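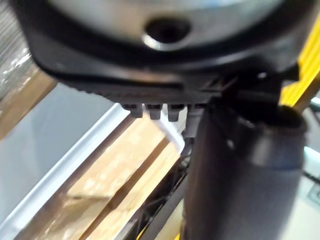 Light-brown surface, wood or cardboard, long darker seams running on the diagonal

Seams showing through on a light-brown work top
Posted Tue 21 January by gornard_shed

I have a work top made of boards laid side by side, light brown, no finish on it yet. The seams have gone darker than the rest and run the full length. I sanded it in November with 120 grit and they came back as dark as before. I want to put a clear oil on it. Do I need to fill the seams first, or will the oil even them out? The top is 22 inches deep and I use it for small repairs, nothing wet.

karabulut2
Oil will not even them out. It makes dark lines darker. Run a scraper along each seam and see what comes out. Mine was old glue and dust packed in. After that, vacuum and sand with the grain. I would leave the seams unfilled on a bench, filler cracks when the boards move and then you have to dig it out again. Two thin coats of oil, wipe off the extra after 15 minutes, a day between coats.

romemton
Just paint it.

Grodalis
Agree with the scraper. Try the oil on the underside first, near a seam, and leave it overnight. If you do want it smooth for small screws, use a flexible filler a shade darker than the wood. A light one stands out more once the oil is on. Mine has held up for more than 4 years with one recoat. Lay the oily rags out flat outside to dry, don't ball them up in the trash.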